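Service won't stay running after config reload, exits with code 9

Posted in: Daemons and background services
Tags: systemd, signals, config-reload, logging

torque_and_tabs

I maintain a small background service that collects job records from several workstations and writes them to a local spool directory before forwarding them. It is written in C, has no GUI, and is started by systemd at boot. The codebase is called Clalby internally. It has been stable on the old host for a couple of years.

We moved it to a new host in September. It starts normally and processes records normally. If I leave the configuration alone it will run indefinitely. If I edit the config file and run "systemctl reload", one of two things happens:

1. The reload works and the log shows the new values.
2. The process disappears within a second or two and the unit is marked failed, with the main process reported as exited, status=9.

It is the second case more often than the first. The service's own log ends at the line "reload requested" with nothing after it. There is no core file. Memory use is flat at the time of failure, and I can find nothing from the OOM killer in the kernel log. My first assumption was SIGKILL, given the 9, but I can't identify anything that would send it.

Details that may matter:

- Unit type is simple. ExecReload sends SIGHUP to the main PID.
- The SIGHUP handler closes the log file, reopens it, re-parses the config file and replaces the global config struct.
- The config file is 261 lines, most of it host definitions.
- The open file limit for the unit is 1038. I don't know why it was set to that value. It was copied over from the old unit file.
- The failure is more likely when the service is busy. With no records coming in I have not been able to trigger it.

I have tried raising the stop timeout, which made no difference, and running the binary by hand in a terminal, where I could not reproduce it in a dozen attempts. What should I be looking at next?

jevgate_ops

Probably memory. Status 9 is a kill. Check dmesg and add swap. We had this on a Jevgate box and more RAM fixed it.

torque_and_tabs

As above, there is nothing in dmesg and memory is flat. I did add swap on the test host to rule it out. Same behaviour.

nullterminated

Two separate problems here, and the first is how the status is being read.

"code=exited, status=9" and "code=killed, status=9/KILL" are different results. The first means the process called exit(9) or returned 9 from main. The second means it was terminated by signal 9. You wrote "exited", so unless that was paraphrased, nothing killed your process. It left on its own, and you can stop looking for the sender. Search your source and any libraries you link statically for exit(9), or for an error enum in which the ninth value is passed to exit. Parsers with a "fatal" helper are a common place to find it.

The second problem is the handler. From your description it does all of its work in signal context. Closing and reopening a stdio stream, allocating memory and parsing a file are not async-signal-safe operations. If SIGHUP arrives while the main loop is inside malloc or fprintf, the handler re-enters code that is holding a lock or has a half-updated structure. The outcome is undefined: it may deadlock, it may corrupt the heap, or it may appear to work. It also fits the dependence on load, as an idle process spends nearly all of its time blocked in poll or select and the signal rarely lands anywhere harmful.

The fix is the same for either symptom. Reduce the handler to setting a flag:

static volatile sig_atomic_t reload_pending = 0;
static void on_hup(int sig) { (void)sig; reload_pending = 1; }

Then check the flag at the top of the main loop and do the reload there. If the loop blocks in poll, either handle EINTR correctly or use a self-pipe. On Linux only, signalfd is tidier, but you must block SIGHUP in every thread before using it.

Three further points on the reload itself:

Parse into a new struct and swap it in only if the parse succeeds. At present a typo in the config presumably takes down a running service. A failed parse on reload should log an error and keep the old values. A failed parse at startup should exit.

Check the return value when you reopen the log. If the new host runs the service under a different user, or the unit has ProtectSystem set, the open will fail after the old descriptor has already been closed. That would explain a log which stops at "reload requested", with the real error written to a stream that no longer exists. Send fatal errors to stderr as well and they will show up in the journal.

The 1038 limit is probably harmless, but count the entries in /proc/PID/fd before and after several reloads. If the number climbs, you have a descriptor leak in the parser.

torque_and_tabs

It was "code=exited", copied from the status output. The parser has a fatal() helper that calls exit(9) on any I/O error. The log directory on the new host is owned by root and the service isn't running as root, so the reopen fails whenever the original file has been rotated away, and fatal() is called from there. I had not connected the rotation to it. Log rotation on that host is driven by file size, which accounts for the busy periods.

I corrected the ownership and moved the reload out of the handler as suggested. It has now passed 40 consecutive reloads under load without an exit. Marking the answer from nullterminated as accepted.

spoolside

Adding to the accepted answer for anyone who arrives here from a search. If your daemon supports it, drop the log file altogether and write to stdout or stderr. The journal handles rotation, and there is nothing to reopen on SIGHUP. We did this for Jaramillo and deleted a fair amount of code.

If you need to keep the file, test rotation and reload together, as the service user, on a host built from the same image as production. Running the binary by hand in a terminal uses your own login, your own umask and none of the unit's sandboxing, so a clean result there tells you very little. "systemd-run" with the same User= and ProtectSystem= properties is a closer match.

One minor correction: with Type=simple, "systemctl reload" returns as soon as the ExecReload command finishes. When that command is only a kill, it returns before the daemon has done anything. A script that reloads and immediately checks status will report success on a process that is about to exit. Type=notify-reload on newer systemd versions solves this, provided the daemon sends the RELOADING and READY messages.

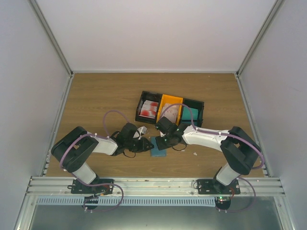
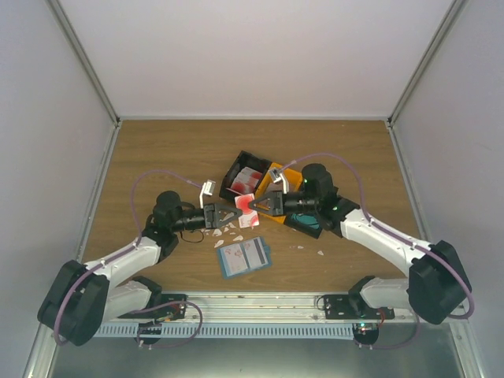
Robot arms at the wood-grain tabletop, Jornham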